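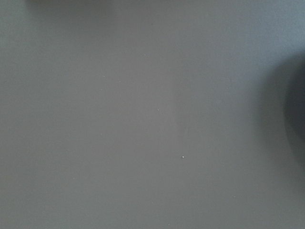 **Gatanura data collection: progress report to Givgate**
Period ending January 2024
Prepared by Siobhán Hennessy, with sections from Mirko Carbone and Paraskevi Chrysikopoulos

## 1. Position against plan

The work plan sets a first target of 1,000 accepted demonstrations of single-arm pick and place. At the close of the period the accepted set stands at 1,484. The target has been met and collection continues on the same tasks until the February review, when the task list for the next stage will be fixed.

An accepted demonstration is one that has passed both checks: the automatic check on file completeness and timing, and the viewing check by a second person. Recordings that have passed only the first are held separately and are not in the figure above.

Two items in the plan are late. They are covered in section 4.

## 2. Collection

All demonstrations are recorded by teleoperation. The operator drives the arm with a hand controller while joint positions, gripper opening and wrist camera images are logged together. Operators work from a printed task card giving the start state and the end state. The path between the two is left to them, within the speed limit set in the controller.

Mirko Carbone rewrote the task cards early in the period. The previous wording, "place the item neatly", was read differently by different operators and produced end poses that could not be compared. The cards now give the end state as a zone on the work surface and an orientation, where orientation matters. Demonstrations made under the old wording were viewed again. Those that met the new end state were kept and the remainder were moved to the rejected store with a reason code.

Start positions are drawn from a list before each run. Operators had been placing objects near the middle of the reachable area out of habit, and the early recordings are thin towards the edges. The list corrects this for new recordings but does nothing for the old ones, so the sampling weights in training will need to allow for it.

## 3. Image quality

Paraskevi Chrysikopoulos reviewed the wrist camera stream. Findings:

- At close range to a plain grey surface there is very little for the visual encoder to work with. Fine grain and small specks may be the only local detail.
- Soft shadows can take up a large part of the view when the wrist is low. In some images a dark shape at the edge cannot be assigned with confidence to an object, the gripper or a shadow. Annotators have been told to use the "undetermined" label in these cases and not to guess from neighbouring images.
- Colour cast varies across a single image, from warm to cool. No correction is applied at recording. Raw images are kept and any correction will be done at training time.

Low-detail images stay in the set. They occur in normal operation and the policy will meet them at run time. They are flagged so that their share of each training batch can be controlled.

## 4. Late items

**Second operator station.** Stustix delivered the controller, but the firmware does not report timestamps in the form our logger expects. Deirdre Cullinane is testing a conversion layer. Until it passes, nothing recorded at that station will be accepted.

**Baseline training run.** This was held back until the re-viewing in section 2 was finished. The data split is now frozen and the run is queued on the Scanlon cluster. Results will be sent as a separate note.

## 5. Spending

Spending is within the approved budget. Operator hours were higher than planned owing to the second viewing, and were offset by lower cluster use. No transfer between headings is requested.

## 6. Next period

- Close the timestamp fault and bring the second station into use.
- Complete the baseline run and report success by task and by start position.
- Collect recovery demonstrations, beginning from a failed or partial grasp. The task cards for these are in draft.
- Agree with Givgate the format for the data release. Deirdre Mac Mathúna has the draft licence text and would welcome comments before the February review.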